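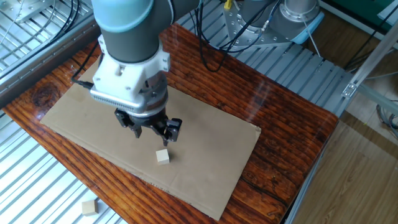 How many episodes do I need before the first training run?
Plan on 67 good ones per task. Bad grabs go in the reject folder, don't delete them.

4.2 Recording an episode

1. Cube on the cardboard, gripper open.
2. Start Hakix, pick the task name. Check the spelling — it can't be changed later.
3. Press Record. Wait two seconds, then move.
4. Slow approach, close, lift, stop.
5. Press Save or Reject. Move the cube to a new spot, go agian.

Note: roughly 862 MB per session, so clear the disk first.

CAUTION: hands out while the arm is live. Cube on the floor? Pause, then pick it up.

Drive full or Save greyed out — ask Ásdís Skov.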